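A robot cell is safe only when the people near it know the rules

When Aníbal Chambi started at the Trurnumberg workshop, the safety rules for the folding cell filled 30 pages, and he is quite sure that most people had read only the first one. "A rule that is not read is only paper," he says.
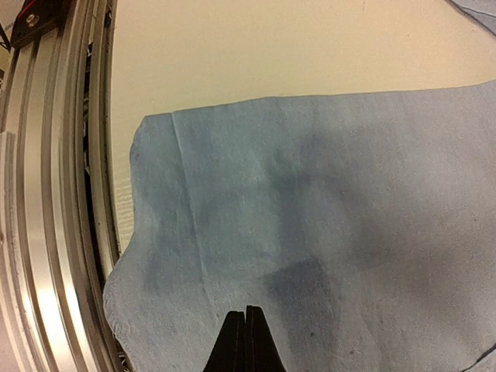
Words: Beathag Lamont
9 Apr 2026

Chambi has now made the rules much shorter. They fit on one sheet. The first line says that no hand goes over the table while the arms have power. "It sounds simple, but cloth is a temptation," he tells me. "You see a small wrinkle and you want to make it flat."
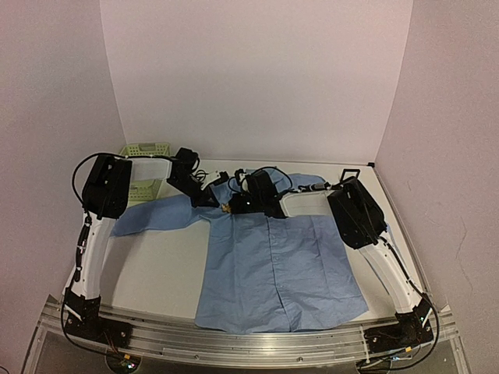 Good practice, in his view, begins with where things are kept. Each item must have a fixed place, and the place must be written down. He gives me the green basket in the back corner as an example: it stands behind the left arm, so a person who wants something from it must first stop both arms. The same thinking applies to the cables, which are checked every morning before the first shirt.

He is more strict about speed. With the arms working close together over a collar, he permits 40 per cent of full speed and no more. Visitors from Juhász, a customer, asked him in February to go faster. He refused.
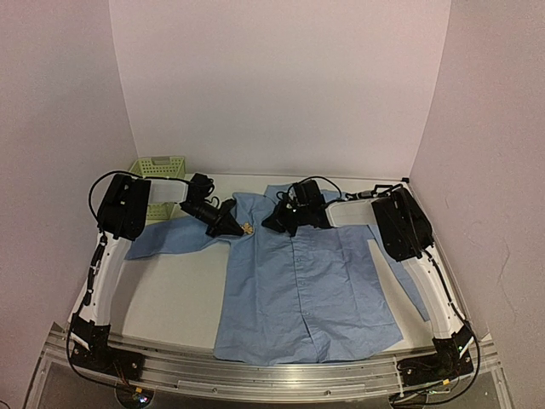
"They were not happy, but they accepted it," he says. The limit can be raised only after 400 cycles without a fault, and two persons must sign for it. I ask if this is not a little heavy for a small workshop. Chambi thinks for some time. "Maybe it is," he says. "But I prefer to sign a paper than to write an accident report."

The sheet will be reviewed again when the new Parus software arrives.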